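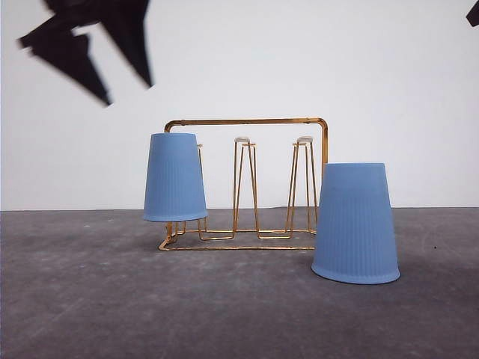

샤라다 체티아르(Sharada Chettiar)는 중간발표가 끝나자마자 손을 들고, 그리퍼 정비는 결국 나사만 잘 조이면 되는 일 아니냐고 물었다. 우리 조가 2주 동안 한 일이 보고서 한 편 분량이 되느냐는 뜻이었을 텐데, 그때는 제대로 대답을 못 했다. 그래서 이 보고서는 그 대답을 길게 늘여 쓴 것이라고 생각해 주시면 좋겠다(나사 얘기도 물론 나옵니다!).

컵 걸이 셀의 세팅과 유지보수
자동화 실습 프로젝트 보고서, Winari 조
조원: 요샤 브란데스, 발테르 티코나, 그리고 글쓴이 바바나 군데르

1. 우리가 맡은 것

우리 조 이름 Winari는 발테르가 지었고, 셀 이름도 그냥 Winari가 됐다. 할 일은 단순하다. 파란 컵을 집어서 금색 철사 컵걸이에 거꾸로 건다. 그런데 처음 인수받았을 때는 이 단순한 일이 정말 안 됐다. 컵을 잡기는 잡는데 꼭 비뚤게 잡고, 내려놓을 때 컵걸이를 툭 밀어 버리고, 밀린 컵걸이 때문에 다음 동작이 또 틀어지고... 하루 종일 컵걸이만 제자리로 옮긴 날도 있었다.

지도해 주신 바바나 드수자 선생님은(이름이 나랑 같아서 메일이 자꾸 섞였다) 프로그램부터 고치지 말고 기계부터 보라고 하셨다. 우리는 당연히 프로그램부터 고쳤다. 그리고 이틀을 날렸다.

2. 손가락 점검

결국 그리퍼를 떼서 책상 위에 올려놓고 손가락부터 들여다봤다. 왼쪽 손가락 고정 나사가 덜 조여져 있었고, 손으로 흔들면 살짝 놀았다. 눈으로는 잘 안 보이는데 손끝으로는 바로 느껴지는 정도다. 두 손가락을 다 풀고, 접촉면을 마른 천으로 닦고, 끝을 맞춰 가면서 양쪽을 번갈아 조금씩 조였다. 한쪽을 먼저 꽉 조이면 반대쪽 끝이 틀어져서 처음부터 다시 해야 한다. 나는 이걸 세 번 했다.

조인 다음에는 빈손으로 천천히 열고 닫아 보고, 그다음에야 컵을 잡혀 봤다. 닫힘 위치는 컨트롤러 설정값으로 535를 쓰고 있다. 이보다 더 닫으면 우리 컵은 옆면이 눌렸고, 덜 닫으면 들고 움직이는 동안 컵이 슬슬 돌아갔다. 이 값은 손가락을 다시 조립할 때마다 새로 확인해야 한다. 요샤가 그걸 잊고 옛날 값을 그대로 불러왔다가 컵 하나를 바닥까지 굴려 보냈다.

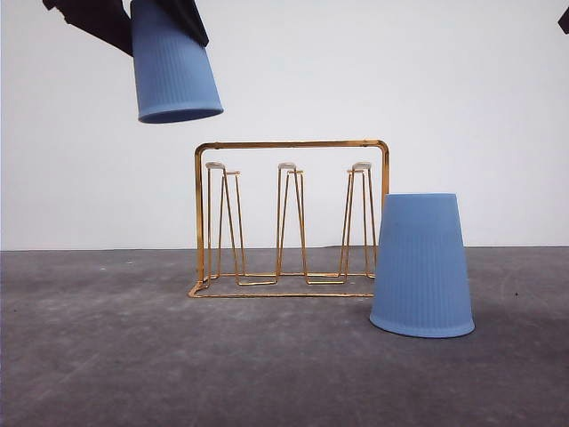 그림 2. 컵을 거꾸로 든 그리퍼와 컵걸이

3. 컵걸이 자리 잡기

컵걸이가 가볍다 보니 자리 문제가 계속 따라다녔다. 발테르는 바닥에 아예 고정하자고 했고 나는 반대했다. 고정해 버리면 잘못 내려왔을 때 컵걸이가 밀려나는 대신 철사나 손가락이 휠 것 같았다. 한참 옥신각신하다가 고정하지 않고, 시작 전에 매번 자리를 확인하는 쪽으로 정했다. 귀찮지만 지금도 나는 이게 맞다고 본다.

기준은 받침 철사의 왼쪽 앞 모서리로 잡았다. 모서리를 맞추고, 앞쪽 철사가 비뚤어지지 않았는지 보고, 그다음에 로봇을 기준점으로 보낸다. 기준점에서는 빈 그리퍼를 걸이 위쪽까지만 천천히 내린다. 여기서 중심이 안 맞으면 로봇 좌표를 건드리기 전에 컵걸이부터 다시 놓는다. 순서를 거꾸로 하면 컵걸이가 틀어진 상태에 로봇을 맞추게 되고, 다음 날 아침에 온 사람이 고생한다(그 사람이 주로 나였다).

4. 손목 카메라 확인

손목 카메라는 손가락을 뗐다 붙인 날에는 반드시 다시 본다. 우리가 보는 건 두 손가락 끝이 화면 안에 같이 들어오는지, 그리고 컵걸이 쪽을 볼 때 손가락이 중요한 부분을 가리지 않는지다. 처음에는 카메라 브래킷이 조금씩 내려앉는 걸 몰랐다. 아침에는 잘 되다가 오후만 되면 컵을 비껴 잡아서 우리는 조명 탓을 했는데, 브래킷을 다시 조이고 나니 조명은 그대로인데 증상이 없어졌다. 조명아 미안!

케이블도 같이 본다. 손목을 끝까지 돌렸을 때 팽팽해지면 커넥터가 조금씩 빠진다. 그래서 묶는 위치를 한 칸 뒤로 옮기고 여유를 남겼다. 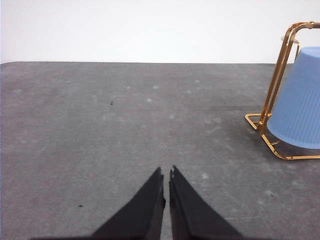 5. 점검 후 시험

정비를 다 마친 뒤 컵을 집어서 거는 동작을 20번 돌렸다. 19번은 걸렸고, 한 번은 컵 테두리가 걸이 끝에 닿아서 내가 정지 버튼을 눌렀다. 로그를 보니 잡는 순간부터 컵이 조금 기울어 있었다. 원인은 아직 확실하지 않다. 요샤는 손가락 접촉면이 닳아서 그렇다고 하고, 나는 컵을 놓아둔 위치가 어긋나 있었다고 생각한다. 접촉면을 새것으로 바꿔 보면 알 수 있을 텐데 부품이 아직 안 왔다.

6. 다음 조에게

샤라다의 질문으로 돌아가면, 나사만 잘 조이면 된다는 말이 반쯤은 맞았다. 다만 어느 나사가 풀렸는지 찾는 데 제일 오래 걸렸다. 정비 일지는 셀 옆 서랍에 넣어 두었고, 손가락을 다시 조립했으면 닫힘 값을 꼭 일지에 적어 주세요. 육각 렌치는 쓰고 나서 같은 서랍에 돌려놓으면 됩니다.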